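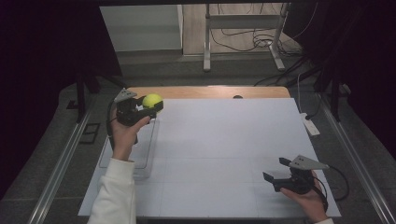 Tennis ball held above the white board.

Mild, and where to find it

I promised in June that I'd write something about dark mild, and then the hot weather arrived and all anybody wanted to read about was cold lager and things with grapefruit in. Fair enough, I drank plenty of both. But the evenings have started to draw in a bit, I've had my first proper jumper-and-pint evening of the year, and Prenell have finally bottled theirs, so I've run out of excuses.

If you've joined the newsletter recently you may not know that I bang on about mild quite a lot. I grew up in a house where it was the thing old men drank, usually in halves, usually topped up with something out of a bottle to give it a bit of life. I didn't touch it until I was well past thirty. By then most of the pubs near me had stopped selling it, and I came across my first good one by accident, in a back bar in Brustusden while waiting for a bus. It was nearly black with a ruby edge when you held it up to the window, and it tasted of toast and raisins and a little bit of liquorice. I missed the bus. I then missed the one after it, this time on purpose.

For anyone who hasn't met the stuff: mild is a lightly hopped ale, most often dark, most often weak. Plenty of them sit somewhere in the threes for strength. The name is a bit of a nuisance because people hear it and think of cheese slices. It used to mean that the beer was young and fresh, as opposed to the aged stuff that had gone sharp in the wood, and it had nothing to do with strength. There were some thumping great milds in the nineteenth century. The weak version is mostly what two wars and a lot of tax left us with, and I happen to think it's a lovely thing to have been left with.

So, Prenell. They're the small outfit behind the old seed merchant's in Cilbridge, and if you've driven in from the Brustusden side you've gone past the end of their lane without noticing. They've been going a while, mainly on pale ales and a very decent bitter. The mild started as a winter cask beer for a couple of local pubs and went down so well that they've now done a proper bottling run of 2,064 bottles, all in 500ml, all bottle-conditioned. I know the exact number because it's printed on the back label, which pleased me more than it should have.

It comes in at 3.6%. I've had it three ways now – from the cask, from a bottle straight after I got it home, and from a bottle I'd left alone in the cupboard under the stairs for a few weeks – and they're three rather different drinks.

From the cask it's the softest of the lot. There's hardly any fizz, there's a smell of malt loaf, and the roast comes through only at the very end, like the last bit of a coffee you've let go lukewarm. You can get through a surprising amount of it while arguing about something. I'd say it wants to be drunk a touch warmer than most places serve it. Cellar cool is fine but give it ten minutes on the table if you can bear to, because the fruit side of it wakes up a lot.

The fresh bottle I was less sure of. It was quite lively, and fizz does odd things to a beer this thin. It made the roast seem harsh and pushed the sweetness to the back. Drinkable, certainly, and my other half finished hers without complaint, but if that had been my first go at it I'd have wondered what the fuss was about.

The older bottle was a different matter. The carbonation had settled (or my pouring had improved, I can't rule it out), and all that dried fruit had come forward. Prune, a bit of fig, brown bread crust. It had a fuller feel too, which I can't explain for a beer of that strength, unless it's the oats. They do use oats, it says so on the label. I'd buy a few, drink one now out of curiosity and hide the rest from yourself until the clocks go back.

Pour it gently, by the way. There's a fair layer of yeast at the bottom and it grips the glass quite well if you don't slosh it about. Leave the last finger behind. Or do what I do and put it in a gravy.

That brings me to food, which I always mean to keep short. Mild is brilliant with food and I don't know why more people don't say so. There's not enough alcohol to flatten anything and not enough hop bitterness to start a fight. Sausages, obviously. A pork pie with too much jelly in. It's very good with mushrooms on toast, cooked in more butter than you'd admit to. I had it with a Lancashire cheese and some of last year's pickled onions and was extremely happy. The one that surprised me was a chocolate brownie, quite a bitter one, where I'd have said you needed a big stout and you really don't. Where it fell down was curry. Anything with a good whack of chilli just walks straight over it.

I've also been cooking with it. A beef stew made with bitter can go a bit, well, bitter, once it's been in the oven all afternoon, and mild gets round that nicely. I use one whole bottle to 400g of shin for the two of us, which sounds like too much liquid and isn't, as long as you take the lid off for the last hour. Carrots, onions, a bay leaf, a spoonful of mustard stirred through at the end. You could add a dumpling. I would.

Now, where to buy it. The bottles are at Aydoğan on the Cilbridge high street, which regular readers will know I'm far too fond of. It's a grocer's at the front, with the olives and the good flat peppers, and then you go up one step and there's a beer room at the back that has no business being as good as it is. Prenell's mild is on the left-hand shelves with the other dark ones. They do a price on 6 if you want a mixed half case, and you can put anything in it, so I'd suggest a couple of milds, a couple of the Prenell bitter for comparison, and whatever else takes your eye. They don't post. I've asked, more than once, and had the same kind answer each time.

If you'd rather have it from the cask then it's on in Brustusden from 5th September, for as long as it lasts. The pub is the one by the bus stop, same back bar, same slightly alarming bench. Ring before you make a special journey. Mild doesn't keep once the cask is open, and they'd sooner run out than sell it tired, and I'm completely with them on that even though I've been on the wrong end of it.

A few of you wrote in after the last issue to ask whether there's such a thing as a light mild. There is! They're amber or even straw-coloured, and they're rarer than the dark ones round here. The good ones are honeyed and a bit nutty, and the poor ones taste like a bitter that somebody forgot to finish. I've not got a local one to point you at, I'm afraid. If you know of one within a sensible train ride of Cilbridge, please do tell me, and I'll go and try it and report back.

And to the reader who asked if mild is just brown ale under another name: sort of, sometimes, and it depends how far north you're standing. Brown ale in bottles and mild on draught were very close cousins at a lot of the old breweries, and in some places I suspect they were closer than cousins. These days a bottled brown tends to be a bit stronger and sweeter. I wouldn't lose sleep over it. If it's dark and gentle and you fancy another one, call it what you like.

Next time I'm going to have a go at perry, which I know a lot less about, so there'll be more drinking and less lecturing. If you make your own, I'd love to hear which pears you use and how long you leave it before you start poking at it. Just reply to this email as usual. I do read them all, I'm only slow at answering.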